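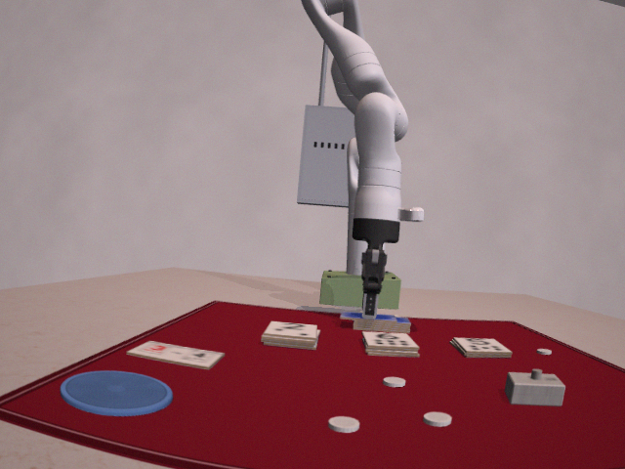

To: Cidley Libraries members' list
From: Members' Services
Subject: Re: Changes to reservations and loan periods from June

Dear members,

Thank you to all those who have written in response to our notice on reservations. We have received more than 200 replies, and it will not be possible to answer each one separately. The message quoted below raises most of the points put to us by others, and its author has kindly agreed to our replying to it on the list.

Gerardo Ferraro wrote:

> I read the notice twice and remain unclear on several matters.
>
> First, it says that a reserved book will be held for eight days. Does this mean eight days from the date the book reaches the branch, or from the date the message is sent to the reader? In my experience the two are not the same. In the spring I had a message from the Grello Road branch on the morning the hold ran out, and by the time I arrived the book had gone back to Lau Street.
>
> Second, the limit of three reservations at a time seems low for those of us who belong to reading groups. Our group meets monthly and I usually place the requests for everyone on my own card.
>
> Third, nothing is said about large print and spoken word titles. My mother borrows both and cannot easily get to the branch at short notice.
>
> Finally, may I ask whether the old card numbers will still work with the Kondent catalogue? Mine was refused at the weekend.
>
> With thanks,
> Gerardo Ferraro

We take these points in turn.

The hold period. The eight days will be counted from the date on which the message is sent. The wording of the notice was not clear and has been corrected on the printed copies at all branches. Where a reader has asked to be told by post, two further days will be added to allow for delivery. Days on which the collecting branch is closed will not be counted. A reader who cannot collect in time may telephone the branch before the period ends and ask for one extension, and this will be granted unless another reader is waiting for the same title.
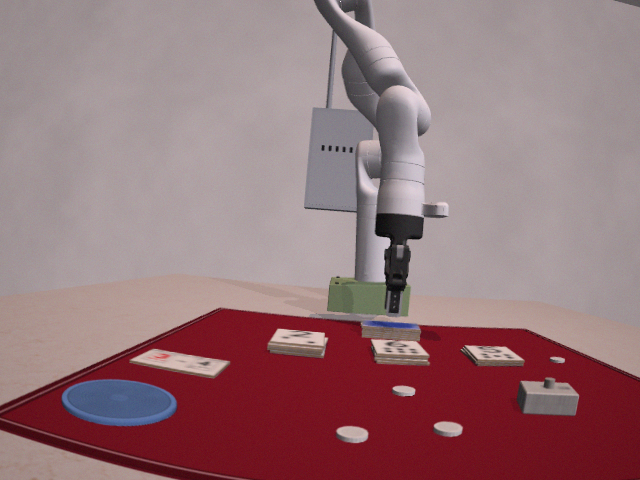 The limit on reservations. The limit of three applies to personal cards only. Reading groups may register for a group card, which allows multiple copies of a single title to be requested together and kept for six weeks. At present 43 groups in the district hold such a card. Registration is free of charge and requires the name of one member who will be responsible for the return of the books. We would ask groups who have been using a personal card to change over before the new rules begin, as requests above the limit will be removed from personal cards at that point, the most recent first.

Large print and spoken word. These titles are outside the new rules altogether. They may be reserved in any number, will be held for three weeks, and will continue to be free of reservation charges. Readers who receive books through the home visits service are likewise not affected and need take no action.

Card numbers. Older cards remain valid. The catalogue expects a zero before the first figure, which the older cards do not show. Please enter the zero and try again. If the number is still refused, the desk at any branch can issue a new card on the spot, and no charge will be made for this until the end of the summer.

Several members also asked about renewals. A loan may be renewed twice, as now, provided that the title has not been reserved by someone else. Renewals may be made in person, by telephone or through the catalogue – but please note that the telephone line closes at 5.30 p.m. and that messages left after that hour are dealt with on the next working day.

Copies of the full rules, including a large print version, may be had from the desk at Grello Road and at Lau Street. Further questions should be sent to Members' Services directly and not to the list.

Yours faithfully,

Members' Services
Cidley Libraries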